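Stanar 青少年足球发展项目 中期进展报告

致：Wollico 基金会社区体育资助组
提交单位：Stanar 足球俱乐部青训部
报告人：Holger Solheim（项目负责人）
数据整理：Aslak Blomqvist（青训协调员）
报告期：赛季上半程，截至九月底

一、概要

本报告期内，项目按资助协议推进了四项工作：梯队训练与比赛、基层教练员培训、外地球员住宿安排、场地维护。前三项进度与年初计划一致，场地维护有一项延期，原因和处理办法见第五部分。

截至报告期末，项目登记在册的球员为175人，分布在U11至U17各年龄段，其中女子球员编为两支队伍。在岗教练员10人，其中2人为本季新聘。本季主场开放日和友谊赛累计入场1055人次，以入口处登记为准，工作人员和参赛球员不计在内。

资金使用方面，各科目支出均在批准额度以内，未发生跨科目调剂。明细账目另行提交，本报告只说明与进度有关的部分。

二、梯队训练与比赛

1. 训练安排

U11和U12每周训练两次，每次七十五分钟，以控球、传接和小场对抗为主。U13至U15每周三次，增加位置训练和定位球内容。U17每周四次，其中一次与成年队预备组合练。训练时间统一安排在下午五点以后，以免影响学校课程。

上半程取消的训练课主要集中在八月下旬，当时连续降雨，二号场地无法使用。取消的课时中，U15和U17已在室内馆补上，U11和U12没有补课，改为在后面几周每次延长十五分钟。家长对延长的安排没有提出异议，但有几位住在Onlow方向的家长反映末班公交赶不上，我们随后把这两个年龄段的开始时间提前了二十分钟。

出勤情况总体稳定。U13的出勤在开学后有所下降，教练组逐一联系了缺席较多的球员，主要原因是升入新学校后作业量增加。目前已允许这一组球员在每周三次训练中选择两次参加，位置训练课为必修。

2. 比赛情况

U17在地区联赛上半程排名第三，进攻端表现较好，失球偏多。主要问题出在由攻转守的阶段，边后卫压上以后，身后空当没有人及时补位。教练组从九月起把后腰的站位往后收了一些，最近几场失球减少，但中场向前的传球也慢了下来，还在调整。

U15在杯赛第二轮被淘汰。当场上半时先失一球，中场休息前由角球扳平，下半时体能下降明显，最后一刻钟连失两球。赛后复盘认为换人偏晚，替补席上有两名边路球员直到最后十分钟才上场。主教练在总结中提出，今后在杯赛中第六十分钟前至少完成一次换人调整，教练组已采纳。

U13和U14参加的是不计排名的区域交流赛，我们没有统计名次。两队的上场时间分配符合年初的规定，每名到场球员至少踢满半场。

女子U14本季首次单独组队参赛，首场比赛失利，之后逐步适应了节奏。该队目前的困难是门将只有一人，一旦缺席就要由场上球员顶替。我们已经向附近两所学校发出招募通知，下半程开始前希望能补上一人。

3. 伤病

报告期内记录的伤病以踝关节扭伤和大腿后侧拉伤为主，均已按流程登记并通知家长。一名U17中卫膝部受伤，停训六周，目前已恢复慢跑和无对抗传球，尚未参加合练。队医建议下半程的前两轮比赛不要将他列入名单，教练组同意。

伤病登记表格在八月做了改动，增加了“受伤时场地状况”一栏。此前多起踝部扭伤集中在二号场地东侧，没有这一栏就很难看出来。

三、教练员培训

本季组织了两期内部培训。第一期内容为少年球员的热身和恢复，第二期为比赛日管理，包括与裁判沟通、家长场边行为、换人登记和天气预案。在岗教练员全部参加了第一期，第二期有一人因随队外出缺席，已补看录像并提交书面作业。

新聘的两名教练员分别负责U12和女子U14。两人入职后前四周由资深教练陪同带队，每周有一次书面反馈。试用期评估已完成，两人均予以留用。

原计划在上半程举办的门将教练专项课推迟到下半程。原定讲师档期有变，替代人选正在联系中，课程费用尚未发生，仍保留在培训科目内。

四、外地球员住宿

本项资助中有一部分用于安排家在较远地区的U17球员住宿。俱乐部租用Mladenović公寓的一层作为球员宿舍，步行可到训练场。租约从季前集训开始，到赛季结束为止，租金按季支付，上半程的两笔已付清。

入住球员均已签署住宿守则，监护人同意书由俱乐部存档。宿舍晚上十点半以后不接待访客，比赛前一天提前到十点。管理员每晚登记一次。上半程共出现三次晚归，都已和本人及家长谈过话，没有再发生。
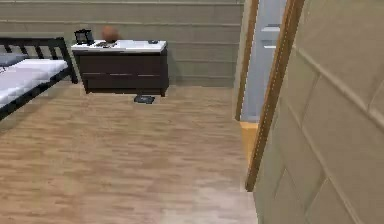
餐食由公寓楼下的食堂供应，早餐和晚餐计入资助，午餐由球员所在学校解决。八月底球员反映训练日晚餐时间过早，训练结束回来时食堂已经停止供餐。经协商，食堂同意在训练日把晚餐留到晚上八点，不另收费。

学业方面，住宿球员每周有两个晚上安排集中自习，由一名退休教师到场辅导数学和外语。九月的学校反馈显示，住宿球员的作业提交情况与走读球员相当。有一名球员数学成绩落后较多，已与学校商定单独补习，补习时段避开了周中的合练。

往返交通补贴按月发放，凭车票报销。七月有少量票据不全，补齐以后才付款，因此有一部分七月的费用记在了八月账上，请审核时留意。

五、场地与器材

一号场地草皮状况正常，季前完成了打孔、补播和施肥。现在每周修剪两次，比赛日前一天划线。

二号场地排水改造是本报告期唯一没有按期完成的工作。原计划八月中旬完工，施工到东侧时发现旧管道的位置与图纸不符，需要重新测量和开挖。加上八月下旬降雨，工期顺延。目前西侧已完工并恢复使用，东侧用围栏隔开，不安排任何训练。施工方给出的新完工时间在下半程开始之前。

延期带来的影响有两点。其一，U13和U14暂时共用西侧半场，训练密度偏高，教练组把两队的时间错开了四十分钟。其二，室内馆使用次数增加，馆租比预算略高，差额由俱乐部自有资金承担，不从资助款中列支。

器材采购已全部完成，包括训练用球、可移动小球门、标志盘和两套反光背心。小球门到货时有一副焊点开裂，已退换。所有球门在每次使用前检查配重，检查记录放在器材室门后。

六、社区活动

上半程举办了两次主场开放日，并在假期里安排了几场与周边学校和街道球队的友谊赛。开放日设有射门测速、五人制小赛和低年龄组体验课。体验课之后报名参加U11试训的孩子比去年多，试训分两批进行，录取名单已经公布。

第二次开放日当天停车位不足，有车辆停在消防通道上，现场广播后移走。今后开放日会提前与隔壁学校商借操场停车，并在入口增设一名引导人员。

观众意见集中在两方面：看台一侧没有遮阳，小卖部排队时间长。遮阳设施不在本次资助范围内，俱乐部会在明年的预算中单独讨论。小卖部已增加一个窗口。

七、存在的问题

U17后防人手偏紧。一名中卫伤停后，只剩三名可用中卫，其中一名累积黄牌较多。教练组准备从U15上调一名球员随队训练，是否参赛要看训练情况和家长意见。

女子队伍门将不足，前面已说明。

U13开学后的出勤下降需要继续观察。现在的弹性安排只是临时措施，如果下半程出勤没有回升，可能要重新考虑该年龄段每周三次的训练量。

裁判安排方面，区域交流赛有两场因裁判未到而推迟开球，其中一场由双方教练商定后以三节制进行。我们已向赛事组织方提出书面意见，目前未收到答复。

八、下半程计划

1. 完成二号场地东侧排水，验收后先安排一周轻量训练，再恢复正常使用。
2. 举办门将教练专项课，女子U14教练必须参加。
3. U17进行一次为期五天的冬歇期集训，地点在本俱乐部，住宿沿用现有宿舍，不产生新的住宿费用。
4. 各年龄段完成一次体能测试，项目与季前测试相同，便于对照。
5. 对住宿球员及家长做一次书面意见征集，结果附在年终报告中。
6. 视出勤情况决定U13的训练次数。

九、需资助方确认的事项

第一，门将教练专项课由上半程移至下半程，金额不变，请确认是否需要另行提交变更申请。

第二，二号场地排水工程的尾款按合同应在验收后支付，现验收时间推后，请确认该笔款项可以在下半程列支。

第三，冬歇期集训中有一场与外地球队的教学比赛，对方希望由我方承担其午餐。金额不大，但原预算里没有这一项。如不便列支，我们将由俱乐部承担。

以上三项希望能在下半程开始前得到答复。联系人为Aslak Blomqvist，工作日下午两点至六点在青训部办公室。

附件：
附件一 各年龄段球员登记表
附件二 教练员培训签到及作业
附件三 伤病登记汇总（已隐去姓名）
附件四 住宿租约及付款凭证复印件
附件五 二号场地施工进度说明

Holger Solheim
Stanar 足球俱乐部青训部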